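4장. 빨래 개기 작업 설정

4.1 시작하기 전에

이 장은 그렐릭스(Grellix) 핸드 그리퍼 한 쌍으로 옷 개기 동작을 기록하고, 그 기록을 드레레오(Drereo) 소프트웨어에 넘기는 절차를 다룹니다. 로봇이 바로 옷을 개 주기를 기대하고 이 장부터 펼치셨다면 4.5절을 먼저 읽으십시오. 기대치를 조정하는 데 2분이면 됩니다.

준비물: 그리퍼 좌우 1조, 무늬 없는 천을 씌운 평평한 작업면, 반팔 티셔츠 10장. 셔츠, 후드, 양말은 아직 넣지 마십시오. 양말은 짝을 찾아야 하는데, 이 문제는 인류도 풀지 못했습니다.

4.2 작업면 준비

1. 작업면에 천을 씌우고 손바닥으로 크게 쓸어 주름을 폅니다.
2. 가장자리가 밀리면 집게로 고정합니다.
3. 천과 비슷한 색의 옷은 뺍니다. 사람 눈에는 뻔히 보여도 소프트웨어는 옷이 사라졌다고 판단하고 작업을 종료합니다.

주의: 푹신한 침대 위에서도 기록할 수 있으나 옷이 눌리는 깊이가 매번 달라집니다. 처음에는 단단한 면을 권합니다.

4.3 동작 기록

1. 양손에 그리퍼를 쥐고 전원을 켭니다.
2. 옷의 양쪽 모서리를 집어 들어 올립니다. 소매가 꼬였으면 내려놓고 다시 집습니다.
3. 옷을 작업면에 내려놓고 세로로 한 번, 가로로 한 번 접습니다.
4. 그리퍼를 옷에서 완전히 떼고 기록을 마칩니다.
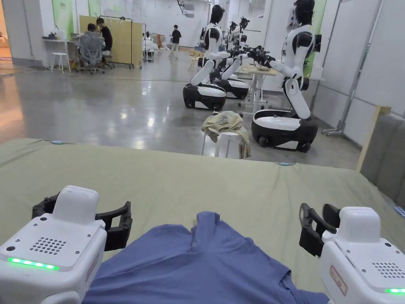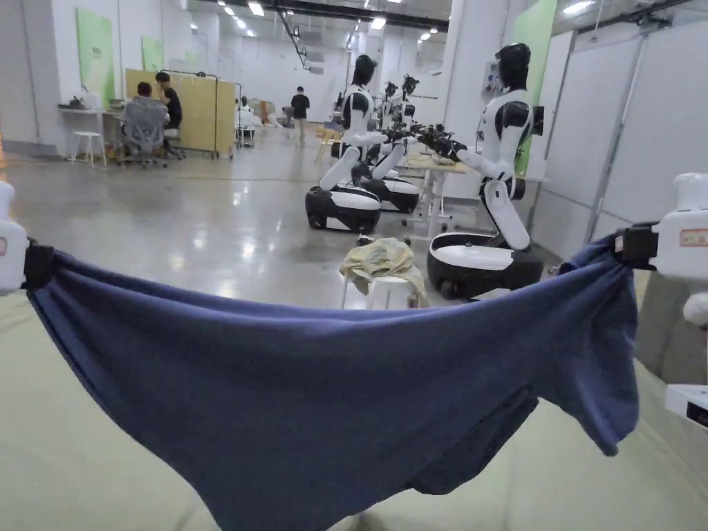 파란색 계열 옷감과 핸드 그리퍼

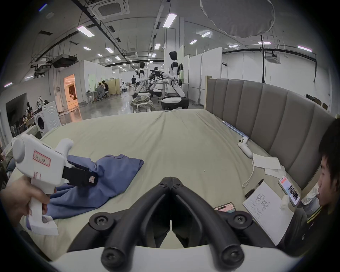
5. 망친 회차도 지우지 마십시오. '실패' 표시만 하고 저장합니다. 실패 회차가 없는 기록으로 학습한 로봇은 옷을 떨어뜨린 뒤에도 허공을 정성껏 갭니다.

참고: 한 사람이 쉬지 않고 기록하는 시간은 8분을 넘기지 마십시오. 그 뒤로는 손목이 먼저 게을러지고, 로봇은 그 게으름까지 충실히 배웁니다. 설정 담당 아우르 카신디예(Awuor Kashindye)의 초기 기록에는 마지막 접기를 대충 뭉개는 버릇이 있었는데, 오코스(Okoth) 버전은 지금도 그 버릇을 물려받아 씁니다.

4.4 기록 넘기기

1. 드레레오에서 '새 작업'을 열고 작업 이름을 입력합니다. '빨래'처럼 넓은 이름은 피하고 '반팔 티셔츠 개기'라고 적습니다.
2. 저장한 회차를 모두 선택해 올립니다. 권장 수량은 약 3000회입니다. 오타가 아닙니다.
3. 오류 1081이 뜨면 좌우 그리퍼의 시각이 어긋난 것입니다. 둘 다 껐다가 왼쪽부터 다시 켭니다.

4.5 기대치 조정

볼브리지(Bollbridge) 시험실 기준으로, 학습을 마친 로봇은 펼쳐 놓은 티셔츠를 대체로 알아볼 만하게 갭니다. 같은 티셔츠가 뒤집혀 있거나 한 덩어리로 뭉쳐 있으면 결과가 크게 달라집니다. 뭉친 옷에서 모서리를 찾는 일은 사람에게는 기술 축에도 못 끼지만 로봇에게는 작업의 절반입니다.

갠 옷을 서랍에 넣는 기능은 이번 버전에 없습니다. 세탁기에서 꺼내는 기능도 없습니다. 따라서 로봇에게 맡기기 전에 옷을 꺼내고, 말리고, 뒤집힌 것을 바로잡고, 한 장씩 펼쳐 놓아야 합니다. 이 단계까지 마친 사용자 가운데 상당수는 나머지도 직접 개는 편을 택합니다. 그럴 때는 그리퍼를 끼고 개 주시면 기록이라도 남습니다.

주의: 로봇이 움직이는 동안 옷을 손으로 바로잡아 주지 마십시오. 답답하더라도 정지 버튼을 누른 다음 고치십시오.

수건 개기는 5장에서 설명합니다. 수건은 네모라서 훨씬 짧습니다.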